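Re: Cletora column gone again?

> Has anyone got the Cletora podcast feed working since August? Mine stops at episode 62. Also is the Jirneck paywall going up, or did I misread?

Feed moved when Rakine bought them – resubscribe and the last 4 turn up. You didnt misread, Jirneck is going to 180 a year. Steep for match reports.

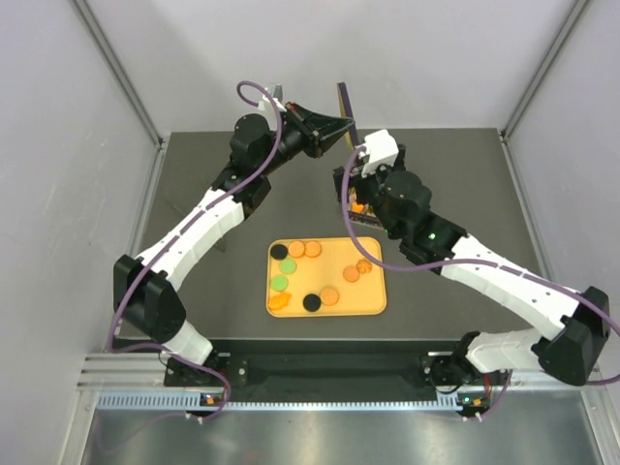
Saavedra still free, for now. Their radio phone-in is better than the column ever was anyway, less shouting. Will post teh new feed link tonight, on a train.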